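Fume Hood FAQ for New Lab Members

Teaching lab, Dusham. Page kept by Luana Rezende.
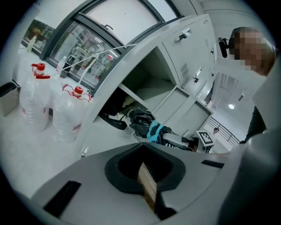
Welcome! A good fume hood is my favorite thing in any lab, and I love getting questions about them, so please keep sending yours in. Most of what people ask comes down to space: what goes inside, what stays on the counter, and how far to lift the glass. Big jugs are the easy part. The two with the red screw caps stand out on the white countertop in front of the hood, and the smaller bottles are behind the sash. Everything else is below.

Which hood am I on?
Look for your name on the sheet by the door. There are 4 hoods and we swap around in May, so check again even if you think you know!

How high can the sash go?
Up to the sticker for working, all the way down when you walk off. Setting up is the only time it goes higher, and nothing should be open then.

Can I leave my bottles in there overnight?
One or two, if you're using them the next morning. Otherwise back to the cabinet, please. A hood packed with bottles doesn't pull air nearly as well (try the tissue strip test before and after a clear-out, it's a lovely thing to see).

How far back should I work?
A hand's length behind the sash at the very least. Farther is better if your arms allow it.

I can't see in, the ceiling lights glare on the glass. Any tips?
Shift a little to one side, or lean in a bit toward the glass with your head still outside. Wiping the sash helps too! Water and a soft cloth are plenty.

Do the big jugs need labels?
Yes, always, even for plain water. Write the contents, the date and your initials. Ffion Morgan has spare labels, and the last box had 200 in it, so don't be shy.

What if the airflow alarm goes off?
Cap what you can, close the sash, step away and call extension 2904. Please don't mute it and carry on.

Can I bring visitors to see the hoods?
I'd be delighted. Send me a note first so I can find enough goggles.

Page updated 26 May 2021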